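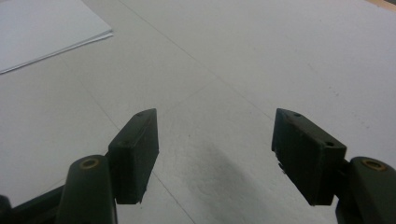 **Coaching Youth Football, session 4: special teams on a small roster**

Welcome back, everybody, and thank you for all the kind notes after last time (I read every one of them, and yes, I'll try to talk slower). Tonight we get to my favorite part of the game, the kicking plays, which so many of us leave for the last few minutes of practice when the kids are tired and the parents are already honking in the lot.

Please have your copy of the Auer playbook open to the punt pages.

### Punt protection

Start with the stance. I like my linemen a little more upright than they'd be on offense, weight on the inside foot, eyes up. They take one short step, get their hands on somebody, and only then run downfield. Kids love to skip straight to the running part – I did too! – so walk it through without a ball until the first step looks the same all the way across.

The snapper deserves a word of his own. When I was helping out at Ponasside we had a boy named Jonas Hubmann who snapped 53 balls every practice, because that was his uncle's old jersey number, and by October you could have set a watch by him. You don't need that many. You do need a second snapper, and please find one before the first game.

### Kickoff coverage

- Stay in your lane until the ball carrier commits.
- Outside players keep everything inside them, no matter how tempting the tackle looks.
- The safety hangs back, even when he's bored.

Verena Gruber's drill with four cones is on the back page. It takes up very little grass and works fine on a half field.

### For next time

Draw up one punt return for your own roster, with real names in the spots, and bring it along. Musyoka Makokha will go over tackling form with us, so wear something you can kneel in.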